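Small thread about desk drawers. In April I moved to a new office in Radbridge, and I promised myself this time the drawers stay in order. You can guess how it went.

1/ My problem was always the same. Everything without a home goes into the drawer. Old receipts, keys to nothing, the tea bags from some hotel. After two months I could not close it.

2/ So I took everything out and put it on a blanket. It was 42 things! I counted because I wanted to feel a little ashamed, and it worked.

3/ Then three piles: I use it every week, I use it sometimes, I don't know what it is. The third pile was the biggest — I kept it in a bag for 20 days and then I gave it away without looking inside.

4/ I bought dividers from Bustlow, but they were too tall for my drawer and I returned them. Small boxes are better for me. A box from tea or from a phone costs nothing and you can stand it up, so you see the side with the text.

5/ My rule now is up to 5 boxes in one drawer. If I want to add a box, another one must leave. My colleagues at Fandirari find this very strict. Maybe they are right.

6/ Cables I never solved. I tried clips, I tried the bag with a zip, and still they go where they want. If somebody has a good method for a power strip on a tile floor, please write me.

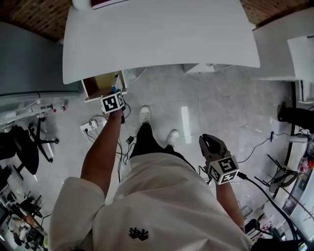

The drawer under the white desk, with a white and blue box standing inside. The cables are still on the floor.

7/ Next is the cabinet. I am a little afraid of it. I think there is a label printer from Bouazza somewhere in the back, and I would like to have it again before I buy a second one.

8/ Also I am looking for a thin mat for the bottom of a wooden drawer, one which doesn't smell like rubber. Mine did, for weeks.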